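About the Dedon Manipulation Laboratory

The Dedon Manipulation Laboratory is the research arm of Valix. It studies how robots learn to grasp thin, light objects, such as a drinking straw on a white table, from wrist-camera images alone.

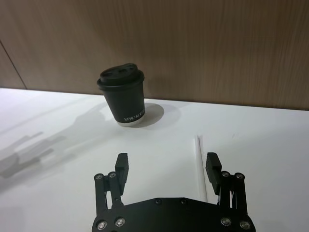

Giorgia Sanna
Director of Research

Our current method, Clorkalix, is trained in 2 stages. The first draws on 2,000 recorded grasps; the second refines fingertip alignment with 500 labelled corrections. Results are reviewed each February with our partners at Sutcliffe. Enquiries from graduate students are welcome.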